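Tips for Better Pie Crust

Most pie crust problems come down to temperature and water. The filling gets the attention, but a soggy bottom or a crust that slides down the side of the pan usually started at the mixing stage. These are the tips we go back to, in the order you will need them.

Keep the fat cold

Cut the butter into half-inch cubes and put it in the freezer while you measure everything else. It should be firm all the way through but still take the mark of a fingernail. If you use shortening, chill that too. Shortening on its own makes a dough that is easy to roll and a crust that is a little bland. Our standard crust is two-thirds butter and one-third shortening.

In July we chill the flour and the bowl as well. A kitchen with the oven already on can soften butter before you have finished cutting it in.

Cut it in unevenly

You want some pieces the size of peas and the rest like coarse meal. The larger pieces melt in the oven and leave the layers behind. If everything looks like sand, the crust will be tender but it will crumble instead of flake. A pastry cutter gives you the most control. A food processor works if you pulse it 6 times and then look before you pulse again.

Measure the water, then hold some back

Start with 6 tablespoons of ice water for a double crust and add it one tablespoon at a time, tossing with a fork. Flour takes up different amounts depending on the brand and the weather. Squeeze a handful. If it holds together and cracks a little when you break it, stop. If it falls apart, add another teaspoon.

A tablespoon of vodka or cider vinegar in place of some of the water is an old trick. We have tried both. The vinegar crust was fine and we couldn't tell it from the plain one.

Rest the dough twice

Shape it into two flat disks, wrap them, and refrigerate for an hour. Flat disks chill faster than balls and are closer to the shape you want when you start rolling. Once the dough is in the pan, put it back in the refrigerator for half an hour before it goes in the oven. Crusts shrink when they are stretched into the pan or baked without that second rest.

Dough keeps three days in the refrigerator. For longer than that, freeze the disks in a zip bag with the date on it and thaw overnight.

Rolling

Flour the counter lightly and roll from the center out, giving the dough a quarter turn after every couple of passes. If it stops turning freely, it is sticking, so lift it and dust underneath. Cracks at the edge mean it is too cold - let it sit five minutes. Roll it two inches wider than the top of the pan, fold it loosely in quarters, and unfold it over the pan. Ease it into the corners without pulling.

Pans

Glass lets you see the bottom, which helps if you are new to this. Dull metal browns fastest. Ceramic looks good on the table but heats slowly, and a juicy pie in a ceramic dish may need ten minutes more than the recipe says. Put whatever you use on a preheated baking sheet on the lowest rack.

Blind baking

For custard and cream pies, line the chilled crust with parchment and fill it to the top with dried beans or sugar. Bake at 400 degrees for 18 minutes, until the edge looks dry and set. Lift out the parchment and beans, prick the bottom, and bake again until it is pale gold. For a filling that won't be baked at all, keep going until it is properly brown.

The beans can be used over and over but not cooked for dinner afterward. The sugar can go back in the canister once it cools, slightly toasted, and it is good in cookies.

Stopping a soggy bottom

Brush the baked shell with beaten egg white while it is still hot and return it to the oven for two minutes. For fruit pies, toss the fruit with the sugar, let it stand in a colander over a bowl for half an hour, and boil the juice down to a syrup before you add it back. Fine dry bread crumbs under the fruit also help. Don't use seasoned ones.

Cooling and serving

A fruit pie needs three to four hours on a rack before you cut it. The thickener doesn't finish setting until the filling cools, and a pie cut early will run no matter how well it was made. Warm individual slices later if you like them warm.

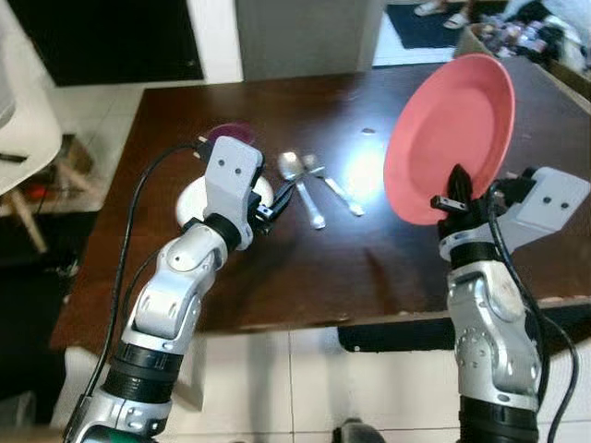
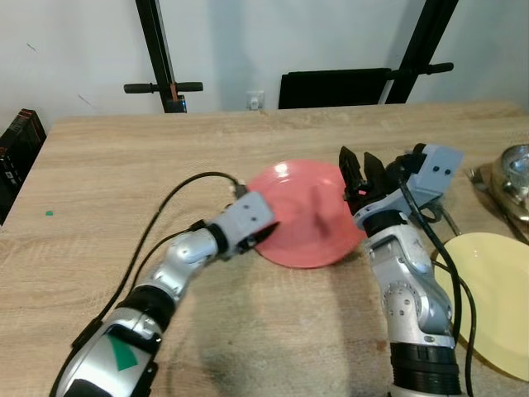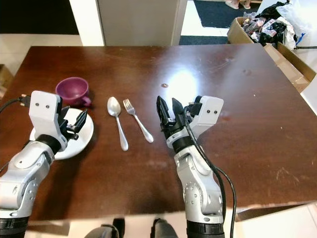
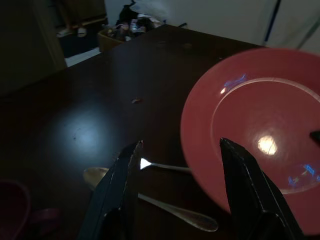 Use a thin knife and make two cuts before you try to lift anything out. The first slice is always the worst one. For cream pies, dip the blade in hot water and wipe it between cuts.

Storing leftovers

Fruit pies can stay on the counter, loosely covered, for two days. Anything with eggs or dairy in the filling goes in the refrigerator as soon as it has cooled. Plastic wrap pressed against the top crust will soften it, so use foil or an upside-down bowl.

To bring back a limp crust, put the slice on a baking sheet at 350 degrees for ten minutes. The microwave heats the filling and does nothing for the pastry.

Scraps

Press the trimmings together in a stack, don't knead them, and roll them out once more. Sprinkle with cinnamon sugar, cut into strips, and bake at 400 degrees until the edges color. They are done well before the pie is, so put them on a separate sheet.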